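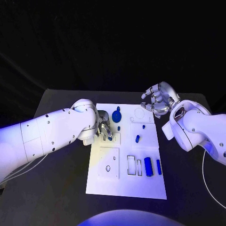 Table (furniture)

A table is an item of furniture with a raised, flat top, supported most often by legs, a central column or a pair of trestles. It is used for eating, writing, working, playing games and displaying or holding objects. The word came into English through Old French from the Latin tabula, meaning a board or plank. The older English word, board, survives in phrases such as "bed and board".

History

Small tables of wood and stone were in use in ancient Egypt, where they served mainly to keep objects off the floor. Food was generally placed on separate stands. The Greeks used low, light tables that could be pushed under a couch when a meal was over, and the Romans developed heavier forms in marble, bronze and costly timbers.

In medieval Europe the usual dining table was a set of loose boards laid across trestles. It could be taken down after the meal, which left the hall free for other uses. Fixed tables with joined frames became more common from the sixteenth century, at first in large households and religious houses. The draw-leaf table, whose top can be lengthened by pulling out leaves stored beneath it, dates from the same period. The gateleg table followed and remained popular in smaller homes, as its hinged flaps could be let down when not needed.

A regional tradition is recorded in the hill district of Kilura, where long tables were made in one piece from a single trunk and passed down with the house. The oldest dated piece, now in the town museum at Polon, carries the year 1658 cut into its underside. A survey led by Matilde Carrilho and Vasco Calado listed 576 tables of this type in private houses, of which 13 were still used daily for meals. Carrilho held that the length of the table was fixed by the width of the main room. Calado took the view that it depended on the timber to hand, and the question remains open.

Construction

The traditional wooden table consists of a top, four legs and an apron, the narrow frame that joins the legs just under the top. Solid wood swells and shrinks across the grain with changes in the air, and the top is therefore fixed with buttons or slotted brackets that allow it to move. A top screwed down firmly on all sides may split.

Other materials include stone, glass, metal and manufactured board. Glass tops are usually toughened. Metal frames came into wide use in schools, canteens and offices during the twentieth century and made stacking and folding designs cheaper to produce.

Types

Dining tables are generally made to a height that suits an ordinary chair. Coffee tables are much lower and stand in front of a sofa. Bedside tables often include a drawer. A workbench is a heavy table meant for manual work – it may be fitted with a vice or have holes in the top for holding a piece in place. Card tables normally fold and are often covered in cloth. The drop-leaf, nesting and tilt-top tables were all designed to save space.

Customs

Seating at table has long reflected rank. In many European households the head of the family sat at one end, while honoured guests were placed close by. Round tables are sometimes chosen for formal talks so that no place appears higher than another. In Kilura a new table was not used until bread had been left on it overnight, a practice described by Nouhaila El Ouafi in her study of household customs.

See also

Bench
Chair
Desk
Trestle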